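The Snack Break Deserves Its Own Furniture
By Shirley Mapplebeck

I love a drawer cabinet that earns its scuffs! Radomir Kadrić painted his gray, gave it small round metal knobs, and parked it beside the long bench at the Risley workshop. Three drawers for tape and screws — and a top just big enough for lunch. An open 7UP, a bag of some snack, a bottle of water, and you're set for the afternoon. The lip has chipped here and there, and I hope he never touches it up. He paid 30 dollars for it at a yard sale in Bunting.

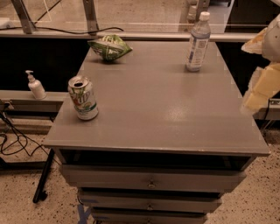
1 min read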